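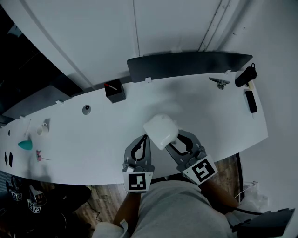 ## Re: Hand-held grippers for the spring project, worth it?

**tetow_tinkerer** wrote:

Our club wants 600 demos of "pick up the small white box with two grippers" before the end of May. We have 166. I'm the one keeping the spreadsheet and I'm not convinced. Small rounded object, white desk, same desk every time. What does a policy learn from that except our desk?

**mollah_mike** wrote:

You start with one desk because otherwise you can't tell what broke. We did 100 on a single table last year and the model was fine on that table.

**tetow_tinkerer** wrote:

"Fine on that table" is my whole complaint.

**Abundio Esquivel** wrote:

I'd worry less about the desk and more about the marker cubes. If a forearm or a sleeve gets between the cube and whatever is tracking it, you lose the pose – and with arms and hardware this close together that happens a lot. Look at how near everything is here: 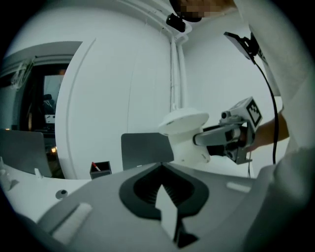 ## Re: Re: Hand-held grippers, worth it?

**otside_ella** wrote:

Disagree with Abundio. The cube is in plain view there. A short dropout can be filled in later. Bad grasps can't, and I bet half of your 166 have the box sitting crooked in the pads.

**tetow_tinkerer** wrote:

Some do. I kept them. Throwing out every ugly one sounds like a good way to train something that only works on pretty ones.

**otside_ella** wrote:

Then label them. "Kept them" isn't a method.

**mollah_mike** wrote:

Have you tried anything other than the box? A bent shape would tell you more about those pads than 434 more boxes.

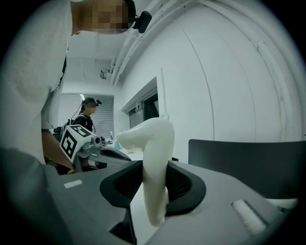
*Between the pads: glossy white curved piece. Second gripper behind it.*

**mollah_mike** wrote:

OK, so you do have other shapes. Why isn't that in the spreadsheet?

**tetow_tinkerer** wrote:

Because the project plan says box. I asked for 2 object types and got told to finish the first one.

**Abundio Esquivel** wrote:

Stop at 200, train, and see. If it fails when you slide the box over by a hand's width, you have your argument for the next meeting. I still say check the tracking first.

**tetow_tinkerer** wrote:

I can live with 200. Will post the results, good or bad – my money is on bad.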